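Where Does Your T-shirt Come From?

Have a look at what you're wearing today. If it's a T-shirt, there's a good chance it started out on a bush, in a field, in the hot sunshine. Yes, a bush! Cotton is a plant, and its story is full of surprises.

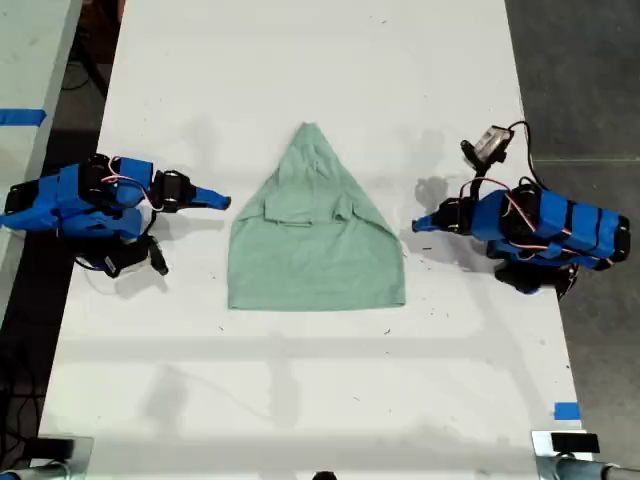
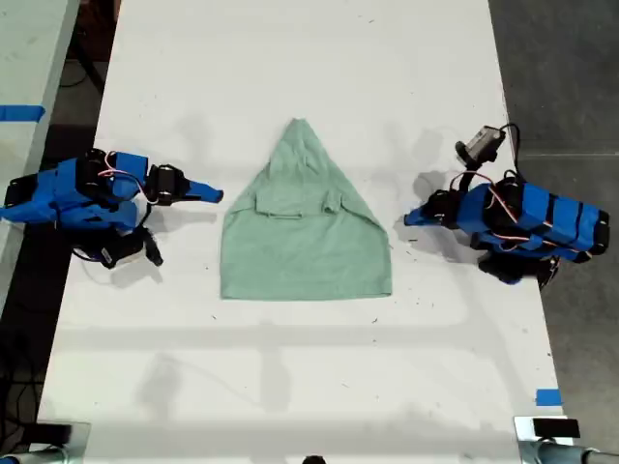 A pale green T-shirt, partly folded, on a white table
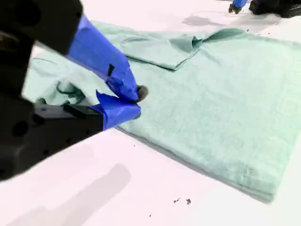
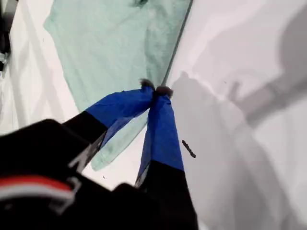

Cotton plants love warm weather. First they grow flowers, and when the petals drop off, a little green pod is left behind. This pod is called a boll (say it like "bowl"). Inside it, seeds are growing, and every seed has a coat of long, soft hairs. When the boll is ripe it dries out and splits open, and out puffs the fluff! A whole field of it looks as if it has been snowing in the middle of summer.

Why would a plant bother making fluff? It helps wild cotton seeds to travel. They can be blown along by the wind or even float on water until they find a new place to grow.

Each of those hairs is a fibre. Fibres are very thin, and one by itself isn't much use to anybody. But try this: take a bit of cotton wool, pull it out gently into a long wisp, and twist it between your fingers. Now tug the ends. It's much stronger, isn't it? The twist makes the fibres grip each other, and that's what spinning is. People used to do it by hand with a stick called a spindle, and it took ages! Machines do most of it now, and they are FAST.

Next, the yarn has to become cloth. There are two main ways to do it.

Weaving: threads go over and under each other, like the strips in a paper mat. Jeans and bed sheets are usually woven.

Knitting: the yarn is made into rows and rows of loops, each one pulled through the loop before. T-shirts are nearly always knitted. Loops can open up and spring back, and so your T-shirt stretches when you pull it over your head. If you have a magnifying glass, go and look at one up close. You should see tiny V shapes all over it!

What about the colour? Most cotton is creamy white when it's picked, so it has to be dyed. Long ago, dyes came from plants, roots and even insects. A plant called woad made blue, and another called weld made yellow. If you wanted green, you could dip your cloth in one and then the other!

Words to remember
Boll: the pod that cotton grows in
Fibre: a very thin hair or thread
Yarn: lots of fibres twisted together
Dye: something that gives cloth its colour

Next time: wool, and why sheep don't shrink in the rain.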